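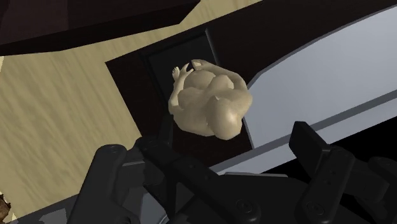 A robot's two black fingers reach for a small curled-up figure on a dark tray, in a computer-made practice world.

How do you teach a robot to pick something up?

Think about how you learned to tie your shoelaces. Somebody probably sat next to you, did it slowly, and then let you have a go. Robots can learn like that too!

At the Clinder workshop, Raed Nseir teaches robot arms for a living. He holds a controller in his hand. When he moves his hand left, the robot's hand moves left. When he squeezes, the robot's fingers close. Driving a robot from a distance like this is called teleoperation (say it: telly-op-er-AY-shun).

While Raed drives, the computer remembers everything: where the arm was, how wide the fingers were open and what the robot's camera could see. One complete go, from start to finish, is called a demonstration.

Is one demonstration enough?

Not even close! For a simple job such as lifting a toy off a tray, the Clinder team records 300 of them. The toy gets turned round or shifted a little each time, so the robot has to learn to look for it. If the toy never moved, the robot would just reach for the same spot over and over – even with nothing there.

Curled-up shapes are extra tricky. They have bumps and dips all over, and two fingers have to find a good place to squeeze.

Why use a pretend world?

In a simulation, which works a bit like a video game, nothing can get broken. Drop a toy and you press a button to start again. Carla Bitar, who builds the pretend rooms, once watched a toy shoot straight up through the ceiling because she had typed one number wrong. She still laughs about it.

Can you show a robot by hand?

Yes! With some real robot arms you can take hold of the arm and gently guide it through the job. The joints go floppy so you can push them, and the arm remembers the path you took.

Try it yourself

Find a friend, a blindfold and a soft toy. Your friend is the robot and wears the blindfold. Put the toy on a table and guide your friend's hand to it using only these words: left, right, forward, back, up, down, open, close. Then swap over. You have 3 minutes each – good luck!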